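Bench notebook, Stevusgate workshop
Monday, August 7, 2023

Cleared the table in the grey booth this morning, which I've been putting off since March, and then of course got carried away and spent most of the day on it (no regrets!).

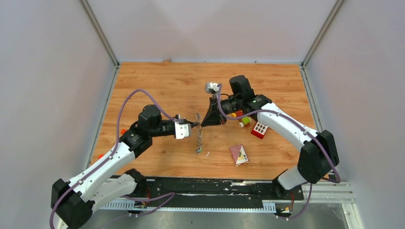
So, first job was the tabletop itself. I love the colour of that wood pattern, all orange and brown like strong tea, but it hides crumbs and small bits like you wouldn't believe. I went over it twice with a dry brush and once with a damp cloth, and I'd still say get your eye right down to table level before you call it clean. With the light coming in low along the surface you see everything. Looking straight down you see grain, grain, grain and then you put your sleeve on a bit of cardboard.

The back edge is where the rubbish collects. There's the thin metal trim along there and anything you sweep toward it just sits and sulks. I tried the soft brush, then the vacuum with the narrow nozzle, then a folded bit of stiff card, and the card won by a mile. Drag it along the trim from right to left, slowly, and lift at the corner post. The vacuum is good for the two back corners but it wants to grab the cloth, so put the cloth somewhere else first. I did not put the cloth somewhere else first.

Walls next. Pale grey is a lovely calm colour to work in front of and a terrible colour for fingerprints. I used the Mabaso cleaner, the one in the squat bottle on the sink shelf, thinned right down, and wiped top to bottom with a barely damp microfibre. On the left wall, start at the top where it leans in and keep the cloth folded small, otherwise your knuckles do the polishing. Do a patch the size of a dinner plate and dry it before moving on or you get tide marks. I have the tide marks from last time to prove it, or had, because they came off today with a second go and a bit of patience.

Notes on the cleaner while I remember: 26 mL to the full spray bottle is plenty. I started at double that because I was feeling keen, and it left a film I could write my name in. Rinsed it all off with plain water and began again. Bottle is now labelled in my best printing. Please don't top it up from the big jug without checking the label, that one's floor cleaner and it smells like a swimming pool.

Aluminum posts just got a dry rub. They don't need anything fancy, and if you spray them it runs down behind where you can't reach.

Then the sorting, my favourite part. I'd emptied everything off the table into the blue tub on Friday, and it took me until lunch to get through it. Washers went back to the Stoser drawers (all the sizes were mixed, so I matched them against the sample card instead of trusting my eyes). The odd screws went in the jam jar. Anything made of cardboard went in recycling, apart from the flat pieces, which I'm hoarding for the trim. Three rolls of tape, all started, all different widths, and not one with the end folded over. Folded them over. I weighed the jar of odd screws for fun and it came to 519 g, and I'd quite like that number to go down, so if you need a screw for something that doesn't matter, shop there first!

I also measured for the mat we keep talking about. The roll of Esau matting in the storeroom is 92 cm wide and I think it'll go across the table in one piece with a trim off one side, but I want to lay it out on the floor before I cut anything. My worry is that it hides the wood pattern, and I've just spent a morning getting it nice. Then again, small parts would be far easier to spot on a plain dark mat. I keep changing my mind. Could we try it loose for a week, with no glue or tape, and see whether the corners curl? The last mat curled by the second day and drove me up the wall.

Things I ran out of: microfibre cloths (down to the grey one with the hole), narrow masking tape, paper towel in the good thickness. I've put them on the order sheet.

Still to do in there:
Second wipe of the right wall, low down, where I ran out of clean cloth.
Brush along the back trim again once the dust has settled overnight.
Find the lid for the blue tub.
Mat on floor, measure again, then decide.

Tea mug rings on the side bench are mine, I'll deal with them tomorrow.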